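Flodholm Vehicle Rescue Blanket (two-layer, with carry handles)

Order code 3062. Made by Sketivix, sold and looked after by Brarent.

If you have ever had to keep somebody warm at the side of a wet road while the ambulance finds its way to you, you will know that an ordinary blanket is a bit of a disappointment. It soaks up the rain, it slides off the shoulders, and when the time comes to shift the casualty a few feet further from the traffic you end up grabbing at coats and belts. We have been supplying small fire stations, police patrol cars and lifeboat crews for a good many years now, and the Flodholm is the blanket we kept wishing somebody would make (so we were very pleased when somebody did!).

It has a soft inner layer that goes against the person and a tough, waterproof outer layer that goes against the weather. The two are joined along one long side only, so you can open the whole thing like a book, lay it next to your casualty and roll them gently into it. The handles are stitched right across the underside in one continuous run of webbing, and they are big enough to get hold of in thick gloves. We did ask for that specially. 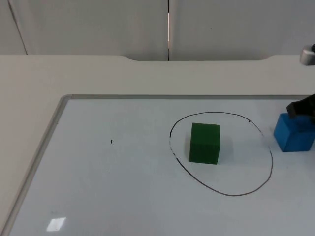 Whiteboard with a marker oval on it.

Patrol crews tell us they like the way it packs. Rolled and strapped it is 449 mm long, and it will sit happily behind a seat or on the shelf of an estate car boot next to the cones. The bag opens fully down one side, so you aren't left wrestling a blanket out of a narrow neck with cold fingers. Putting it back takes a little longer, as these things always do, but the folding order is printed inside the flap and most people have the hang of it after two goes.

Size and details

Opened out: 2000 mm long, wide enough to wrap a large adult in full kit
Layers: 2, joined along one long side
Handles: continuous webbing, glove-friendly
Outer colour: dark green or high-visibility orange
Inner colour: grey
Washing: inner layer at 60 degrees, outer layer sponged down and hung to dry
Supplied with: carry bag, spare strap, name tag

Please note that the Flodholm is meant for short moves over level ground by four people. It isn't a stretcher and it shouldn't be used for lifting from a height. For stairs and steep banks have a look at the Ní Mhurchú carry sheet, which has longer handles and a stiffened back, and do ring us if you aren't sure which would suit your station better. We would far sooner have a chat than send you the wrong thing. 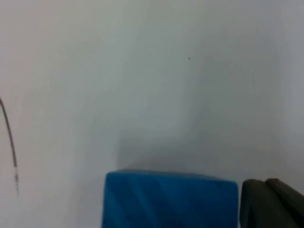 Heikki Rantala wrote to say that his crew had kept one in the van all winter and that the handles were the best part of it, though he would have liked the name tag on the outside of the bag, where you could read it without undoing anything. The inner layer had washed up well, he added, and he was ordering a second.

We have passed the point about the name tag on to Sketivix, and bags from the March delivery onwards will have a clear pocket on the outside. If you already own the older bag and would like a stick-on pocket, just ask for one with your next order and we will pop it in free of charge.

Both colours are in stock at the moment. Spare straps and replacement inner layers can be ordered separately under the same code, adding S for strap or L for layer.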